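Visit Report: Minja Stone Works, Daltville

28 Sep 2022

457 views 3 comments Share

The Minja plant in Daltville cuts, fills and polishes natural marble slab and also produces a smaller volume of printed and cast surfaces with a marble pattern. It opens to the trade and the public once a year. I attended the morning session, which covered the block yard, the gang saw hall, the resin line and the finishing shop. The afternoon session on export packing was full.

Access is from the rear road. The front gate shown on the registration sheet has been closed since July for resurfacing. Visitors receive a hard hat, ear protection and a vest, and sign for them individually. Groups were limited to 12.

Block yard

The yard held blocks from two quarries, Camau and Bramanau. Camau stone is white with a fine grain and dark veining. Bramanau is warmer, closer to cream, with brown veins that tend to run in one direction. Blocks are stored outdoors on timber bearers and turned before sawing so that the bedding plane is known. Each one carries a painted number, and the quarry sheet travels with it as far as the saw.

Hamisi Lema, the yard supervisor, led this part. He spent some time on how a block is read before cutting. A vein cut across its run gives straight lines in the slab. The same vein cut along the bed gives the cloudy, net-like figure that kitchen customers ask for. The choice is made once per block and cannot be changed after the first pass. He put the reject rate for Camau at one block in nine, mostly for hidden cracks, and said that wetting the face with a hose and watching it dry remains the most useful check they have. A crack holds water longer than the stone beside it and shows as a dark line.

I asked about ultrasonic testing. They have a unit. It is used on blocks over a certain price and on anything a customer has reserved in advance.

Gang saw hall

Two gang saws were running, and a third was stripped for a bearing change. Blade spacing was set for 20 mm slab, with 30 mm cut to order. Feed rate on the working saws was 309 mm per hour, slower than I expected, and the operator attributed this to the quartz content of the current block. Water is recovered through a settling tank and a filter press. The press cake goes to a brick maker in the next county at no charge either way.

Noise at the walkway was high enough that questions had to wait for the corridor. Future visitors should bring their own earplugs if they dislike the supplied muffs, which do not sit well over glasses.

Resin line

Slabs are dried in a tunnel oven, vacuumed, coated with epoxy and cured on a tray tower. Natural white marble almost always gets a mesh backing as well. The mesh is applied first, and the slab is then turned for the face coat. Cure time was given as 24 hours before polishing. The line is enclosed and extracted, so the view is through windows only, and condensation on two of the five windows made the coating station hard to follow.

Patterned surfaces

A separate building handles the printed and cast product. The pattern library is built from scans of real slabs, and the plant keeps 113 patterns in current production. The design office has moved away from single bold veins toward thin branching ones over soft gray clouding. According to the guide, a thin vein hides a joint better, and two adjacent tops can be laid without matching.

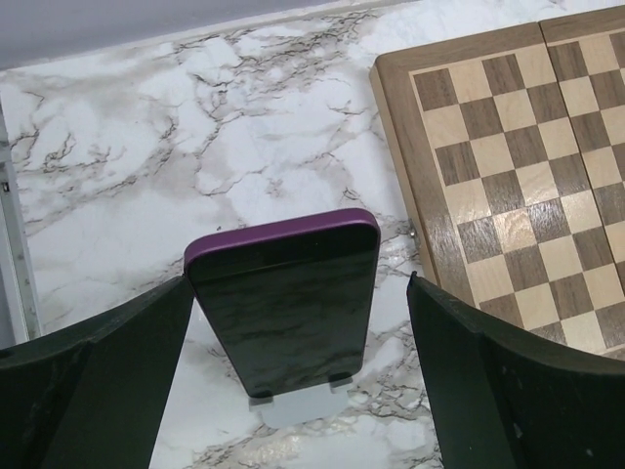 Finishing shop

Ermanno Longo runs polishing and edge work. The polishing line has 16 heads, with abrasive grades stepping from coarse to fine and a felt buff at the end. Gloss is measured at five points per slab with a handheld meter, and the readings are written on the back in wax pencil. A honed finish leaves the line before the last four heads.

Edge profiling is done on a bridge machine for straight runs and by hand for inside corners. Longo showed three sample edges: an eased edge, a half bullnose and a miter. The miter is the one that comes back with complaints, nearly always for chips at the tip during fitting. He now recommends a 2 mm flat on it and writes this on the order form whether or not the customer has asked.

He also covered care on tabletops in daily use. Natural marble etches on contact with lemon juice, vinegar or wine, and sealer does not prevent this. Sealer slows staining only. Patterned tops are less sensitive to acid but should not take a hot pan. Light objects such as board games and stationery do no harm to either type, though felt pads are advised under anything with a rough base.
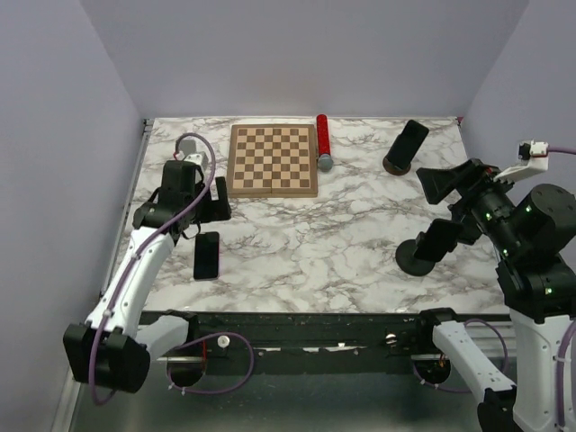
Brown veining costs less than gray or black at present, by a margin that varies with slab size. Longo expects the difference to close as the darker Camau benches are worked out. The plant shipped 2394 slabs in the first half of the year, of which a little over half were white.

Slab gallery

The tour ended in the gallery, where full slabs stand on A-frames under daylight tubes. Labels give quarry, block number, thickness and finish but no price. Prices are available at the desk. Samples measuring 100 mm square were free, one per person, and larger pieces were sold from an offcut bin by weight.

Practical notes

Parking is on gravel and drains poorly at the north end. Closed shoes are checked at the door. The tour is 1.4 km on foot with one flight of open steel stairs, and there is no elevator to the resin line windows. Photography is allowed everywhere except the design office. Coffee was available in the gallery only. The next date had not been set when I left; registration is through the Minja front desk.

3 comments 12 shares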